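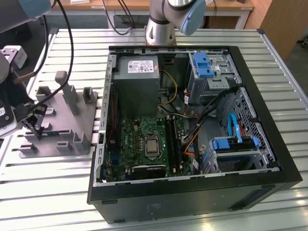
Zuletzt geändert: im Januar, Abschnitt Preise ergänzt

Testbericht: Zweiarmzelle Bandach Jara beim Zerlegen alter Rechner

Wir nehmen in unserer Werkstatt gebrauchte Bürorechner an, prüfen sie und verkaufen sie aufgearbeitet weiter. Was sich nicht mehr lohnt, wird ausgeschlachtet. Die Jara stand 28 Tage bei uns, und in dieser Zeit sollte sie einen Teil des Ausschlachtens übernehmen: Speicher ziehen, Laufwerke entnehmen, Kabel abstecken, Teile ablegen. Eingerichtet hat sie Graciela Navarrete, den Alltagsbetrieb hat Eulalia Cáceres betreut. Ich selbst habe vor allem danebengestanden und mitgeschrieben.

Aufbau

Die Arme arbeiten über einem Nutentisch aus Aluminium. Der Rechner liegt auf der Seite, die Seitenwand ist ab, daneben steht die Aufnahmeplatte mit den Blöcken und Pfosten. Die Platte gehört zum Lieferumfang, die Steuersoftware kommt von Stideo und wird getrennt lizenziert. Die Grundeinrichtung hat einen Vormittag gedauert. Danach muss jedes Gehäusemodell einmal von Hand angelernt werden, und das zieht sich. Bei einem Händler mit sortenreiner Ware fällt das kaum ins Gewicht, bei uns kommt alles gemischt herein.

Was klappt

Große, starre Teile mit klarer Griffkante. Gehäuse wie das oben, bei denen die Entriegelungen an den Laufwerksschächten aus blauem Kunststoff sind, findet die Kamera zuverlässig. Ein Laufwerk, das ohne Schrauben in seinem Rahmen sitzt, kommt meist beim ersten Versuch heraus. Auch die Speicherriegel gehen, wenn die Verschlüsse an den Enden leichtgängig sind. Das Ablegen ist sauber, die Teile liegen danach so, wie man sie haben will.

Was nicht klappt

Kabel. In einem Tower hängen gelbe, orange, schwarze und rote Leitungen kreuz und quer über der Platine, und jede liegt bei jedem Gerät etwas anders. Ein Mensch schiebt so ein Bündel mit dem Handrücken weg, ohne hinzusehen. Die Jara hält an, sucht neu und meldet nach dem zweiten Versuch einen Fehler. SATA-Stecker mit Rastnase haben wir nach der ersten Woche aus dem Programm genommen. Beim breiten Stromstecker am Mainboard reicht die Greifkraft aus, aber die Platine biegt sich mit, und das wollten wir nicht riskieren.

Schrauben löst sie in unserer Ausstattung überhaupt nicht. Der Schrauberaufsatz kostet extra und war nicht lieferbar.

Tempo

Eulalia braucht für Speicher und Laufwerk keine 2 Minuten. Die Maschine ist deutlich langsamer, läuft aber weiter, wenn wir Mittag machen. Über Nacht haben wir sie nicht allein gelassen.

Preise

Die Miete betrug 400 Euro pro Woche, dazu kamen einmalig 500 Euro für Anlieferung und Einweisung. Der Skuvholm-Unterschrank für die Steuerung ist im Mietpreis enthalten, wackelt allerdings auf unebenem Boden.

Fazit

Für gemischte Altgeräte noch zu früh. Wer Hunderte gleiche Rechner auf dem Hof hat und jemanden, der die Kabel vorher absteckt, kann es ausprobieren. Wir haben die Zelle zurückgegeben und fragen wieder an, sobald der Schrauberaufsatz zu haben ist.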